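Print this page
E-mail this to a friend

Tolcombe kitchen to reopen with crockery given by residents

6 January 2021

The shared kitchen at Tolcombe House, Nenbridge, will return to use later this month following the completion of repairs to its plumbing and the replacement of much of its crockery, the Nillorow Housing Trust has confirmed.

The kitchen serves the 32 flats on the eastern side of the building and was closed in June, when a leak beneath the sink damaged the floor and two of the base units. Residents have had the use of a smaller kitchenette on the first floor in the meantime. The Trust has thanked them for their patience during what it acknowledges has been a longer closure than was first announced.

Work to the pipes and flooring was carried out by Parisi, the Trust's appointed contractor for the Nenbridge properties. The sink has been moved a short distance along the wall, and an additional socket has been fitted beside the door. The cost of replacing the damaged units was met from the Trust's maintenance budget and will not be passed on through the service charge.

A large part of the old crockery was found to be chipped or cracked when the cupboards were emptied and has been disposed of. A sum of 400 pounds was set aside for new plates and cutlery. Residents were also invited to offer bowls, serving dishes and other items in good condition, and 15 households responded. The Trust had expected to receive mainly plain white ware, but many of the pieces offered are patterned, and it has been agreed that no attempt will be made to match them. 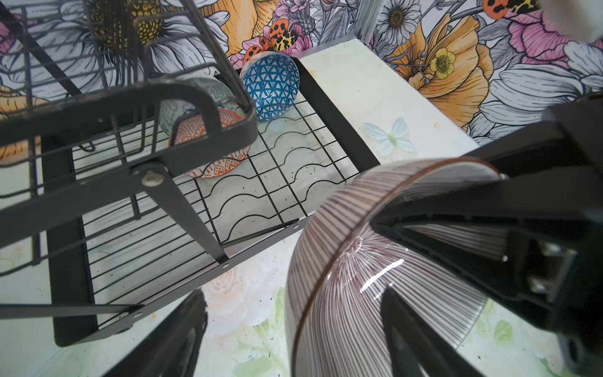

Patterned bowls in the lower tier of the dish rack, with a larger striped bowl alongside.

Liliana Grasso, Housing Services Manager for the Trust, said that the decision to accept odd pieces had been an easy one. "We asked residents what they wanted to eat from, and the answer was bowls of different sizes and plenty of them," she said. "A full matching service would have used up the whole allowance and left nothing for saucepans."

The flowered wall covering, with its daisies, poppies and ladybirds, will remain in place. Its removal had been proposed as part of the works, but a majority of those who replied to the Trust's letter in the autumn asked for it to be kept. The Trust has agreed to review the matter when the kitchen is next due for decoration.

Residents are asked to observe the following arrangements when the kitchen reopens. Items should be washed and placed in the two-tier rack after use, with plates and small bowls in the lower tier. Large serving bowls should be dried by hand and returned to the cupboard on the same day - they take up too much of the rack if left to drain. The worktop and the area beneath the rack should be wiped down at the end of each evening. Food must not be left on the shelves overnight.

Amedeo Sala, who represents the second-floor flats on the residents' panel, welcomed the reopening but said that storage was still a concern. The panel has asked for one further wall cupboard, and the Trust has undertaken to obtain a price for it. A separate request for a dishwasher has been declined on grounds of cost, the lowest quotation received being in excess of 1000 pounds with installation.

The kitchen will be open from seven in the morning until ten at night. Use will be limited to one household at a time until further notice, in line with current public health guidance, and a booking sheet will be held at the front office. The monthly shared supper remains suspended.

Residents who still wish to offer crockery should speak to Viola Greco at the front office before bringing anything down. Glassware and electrical items cannot be accepted.

Print this page
E-mail this to a friend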